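Trade > Building Services > Interviews

Flat roofs, falls and the price of a second visit

Fultness has been laying and repairing flat roofs for small commercial buildings since the current owner bought out a plumbing firm and found that most of its callouts were for water coming in from above. The company now does no plumbing. It runs two crews, keeps its own stock of insulation board and membrane, and turns down pitched work unless it adjoins a flat section already under contract. We spoke with the owner at the yard in November, at the end of the main laying season, about drainage, survey practice and why the firm changed the way it writes quotes.

The first subject was falls. A flat roof is built to a slight slope so that water runs to an outlet, and the owner considers the slope to be the most neglected part of the job.

"The membrane gets all the attention because it has a brand and a brochure," the owner said. "The fall has neither. But I can put the best sheet on the market over a deck with a dip in it and the customer will have a pond. A pond finds the one bad weld you made. If the water had drained, that weld might have sat there for years doing no harm."

Fultness measures the deck before quoting. The crew lead sets up a laser level at the highest corner and takes readings on a grid, with extra points at each outlet and along any parapet. The readings go onto a printed roof plan by hand and are typed up at the office. On older decks the survey usually finds that the middle of each span has settled below the outlets, which were set at the walls where the structure is stiffest.

"You see it over and over. The outlets are at the high points. It was drawn with a fall, and it may have been built with a fall, but timber creeps and steel deflects. After enough winters the roof has turned itself around."

The usual correction is tapered insulation, cut at the factory to a scheme drawn for that roof. The boards arrive numbered and are laid in order. The owner prefers this to adding screed, which is heavy and holds moisture, and to firring the joists, which means stripping the deck while the building is in use. The limit is height. Each layer raises the finished surface, and the surface has to stay well below door sills, window sills and the top of the flashing.

"Sills are what kill a scheme. You work it all out and there is a door onto the roof with no step. Then you are moving outlets, or adding one, or telling the customer that the door has to come up. They don't like hearing about the door."

One job that went through this process was Brallo, a single-story trade unit with a long rear section and a plant deck at one end. The tenant had paid for repairs in several consecutive years, each at a different spot. Fultness took 418 level readings across the roof, more than for any survey the firm had done before. The plan showed two separate low areas, neither with an outlet in it. The patches were nearly all along their edges.

"Whoever did those patches did them properly," the owner said. "I cut one out and it was a good clean patch. It was in standing water for half the year. The repair was fine and the roof was wrong."

The work at Brallo took 11 working days, with a crew of five. Two new outlets were cored through the deck, and the plant was lifted in sections so that the membrane could pass beneath it. The firm had allowed one more day for the plant than it needed and one less for the outlets. The coring took longer because the steel below did not match the drawings, and one outlet had to be shifted along the bay to clear a beam.

The conversation moved to penetrations: pipes, cable entries, vent stacks, and the feet of handrails and equipment frames. The owner's view is that field welds on open areas seldom fail when the welder has been set up properly that morning. Leaks come from details, and most of the details are there because another trade needed to get something through the roof.

"We finish, we test, we hand over. Then an air-conditioning fitter comes up with a hole saw and a tube of silicone. I don't blame him, he has been told to run a line from here to there and no one has told him what he is standing on. So now we put in a spare sleeve at each plant area, capped, with a plate on it that says what it is for. It costs very little while we're up there."

The plates carry a telephone number. According to the owner, the number has been rung, and the sleeves have been used, though less often than the firm would like.

Every welder at Fultness starts the day with test strips. Two offcuts are welded, allowed to cool and pulled apart by hand. If the sheet tears before the seam opens, the temperature and speed are written on the strip in marker and the machine goes to work. If the seam peels, the settings are changed and another strip is made. The strips are kept in a bag with the job file. A second set is made after lunch if the weather has changed, as wind across the nozzle has a marked effect on the weld.

"A cloud going over the sun can do it. The sheet was warm and now it's cool. You have to slow down. A person who has been welding for years does that without thinking, but I still want the strip in the bag."

Seams are then probed along their full length with a blunt hook once they are cold. The owner does not accept probing on warm seams, on the grounds that a warm seam can be opened by the probe and then appears to be a fault that was never there. On roofs over occupied space, Fultness also pays for an electronic leak test by an outside firm. Flood testing is used only where the structural engineer has agreed to the load in writing.

Quoting was the part of the business that had changed most. Until recently, Fultness gave a single figure with a short description. It now issues a document of seven sections: survey results, drainage scheme, build-up, details, access, testing and exclusions. The customer gets the level plan with it, whether or not the job goes ahead.

"Some people take my plan and give it to the next contractor. I know they do. I have been sent my own plan and asked to price it. On balance it still helps, as the other fellow then has to price the same roof that I did. Before that, I was pricing a tapered scheme and he was pricing a sheet over the top, and the customer had two numbers and no way of telling them apart."
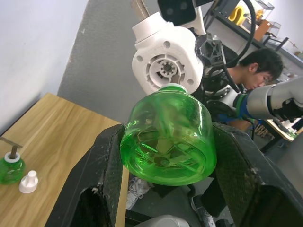 The exclusions section is the one the owner spends the most time on. It lists what the firm has not seen and has therefore not priced, such as the condition of the deck below the existing covering, the fixings under plant, and the inside of any downpipe beyond arm's reach. Each item has a rate beside it, so that if the deck does turn out to be rotten, the cost per sheet of replacement is already agreed.

"It makes the quote look worse. There is a page of things that could go wrong, with prices. But I had too many arguments on roofs, with the covering off and rain coming, about what a sheet of decking ought to cost. That is a bad place to hold a negotiation. Both sides are under pressure and one of them is getting wet."

Downpipes have their own line. Fultness runs a camera down each one before work starts if the customer agrees to the charge. The owner described a job at Tse, a row of workshops under one long roof, where the outlets were clear and correctly placed but the water still backed up in heavy rain. The pipes had been joined underground into a single run too small for the area it served. New outlets would have made no difference. The groundwork was done by another contractor and Fultness came back afterward to replace the covering.

"We lost most of that season's margin on Tse through waiting. We couldn't start until the drains were in, and I had the board sitting in the yard, cut to size and no use for any other roof. Now I don't order tapered board until the pipe survey is signed off."

On maintenance, the owner's advice was short. Outlets should be cleared twice a year, once after leaf fall and once in spring, and more often where trees overhang. Gravel guards should be lifted and cleaned underneath. Anyone going onto the roof should use the same route each time, and the route should have walkway pads. Moss on the surface of a sound membrane does little damage, but it breaks off and travels to the outlets. Pressure washers should be kept off the seams.

Fultness offers a maintenance visit on roofs it has laid and, for the past few years, on roofs laid by others. The second group takes longer at the first visit, because there is rarely a plan and the crew has to make one. The firm's guarantee on its own work depends on at least one recorded visit a year, by Fultness or by any competent roofer who fills in the sheet.

The owner does not expect to add a third crew. Finding people who can weld is possible, but finding someone to lead a crew and take levels takes much longer, and both of the present leads came up through the firm over several years.

"I could sell more than we lay. The board supplier tells me so every spring. But the survey is where the job is won or lost, and there are only so many of those I can check in a week. I go through every plan myself before the scheme is drawn – every reading, against the photographs – and I still find one now and then where the staff was read upside down."

The yard closes to callers at 4 p.m. in winter. Survey requests for spring are being taken now, and those received with existing roof drawings are booked first.

5 comments | 7 shares

Contact | Copyright, all rights reserved | Back to top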